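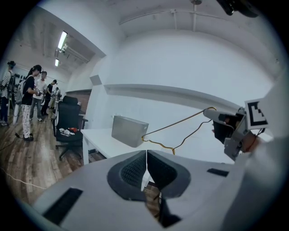
February, test kitchen, 7:40 am

Waffle batter again. Mercy Khaemba is convinced the overnight yeast version beats the baking powder one. I'm not, so we're doing them side by side before anything goes on the Fevitz page.

Batch A: yeast, left in the fridge overnight. Batch B: baking powder, mixed this morning, rested 19 minutes. Same flour, same buttermilk, same iron (the old Grikus, dial on 6).

A smells better raw, I'll give her that. Sour, a bit like beer. First one stuck at the hinge end and tore. Second one came out whole, good colour, crisp at the edges for as long as it took me to find a fork. After that it went leathery. Mercy says I stacked them. I did stack two, but the third sat on a rack by itself and went the same way.
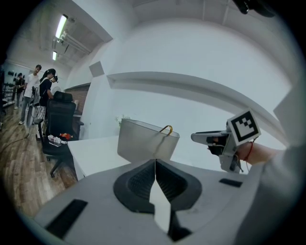 B was paler and duller in flavour but held its crunch longer. Could be the cornflour, which A didn't get. So it wasn't a fair test and I should have caught that last night when I wrote out the quantities.

Vsevolod Shevchuk tasted both without being told which was which and picked B, then changed his mind once there was syrup on it. Not sure what to do with that.

The Makokha recipe everyone copies has 3,539 comments under it, nearly all five stars, and half of them swapped the butter for oil. I don't trust any of it.

Next: A again with 37 g cornflour, no stacking. Melt the butter earlier so it isn't going in hot. Mercy to bring her own iron.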